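Comparing two sets of gripper pads on a hand-held tool

If you have ever swapped the pads on a gripper and thought "yes, that feels better", this little routine is for you. It takes an evening, needs hardly any kit and gives you numbers you can argue over afterwards (Henk Boersma and I certainly did!). I used the Setow and Pranell pads, but any two sets that fit your fingers will do.

Step 1: Clear the table and open up

Take everything off the table and wipe it down. Open the fingers wide, point the tool at the bare wood and look at the live view. You want both pads in the picture, with their tops level and plenty of table showing between them. Check that the gripping faces are turned towards each other and that the two small holes on top of each pad are easy to make out – they are lovely reference points when you line up the second set later.

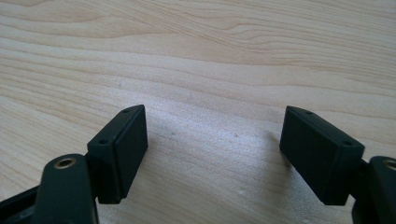
Step 2: Record the open and closed positions

Close the fingers slowly until the pads touch, then open them again. Write down the reading at each end. Mine gave 1,274 closed and 2,489 open. Do this again after every pad change, even if you are in a hurry.

Step 3: Pick things up

Choose 14 small objects, a good mix of soft, slippery and awkward. Try each one four times with the first set, then swap pads and go again. The Pranell set managed 49 clean lifts and I was delighted, until the Setow pads got all but one of the 56! A dried pea was the culprit.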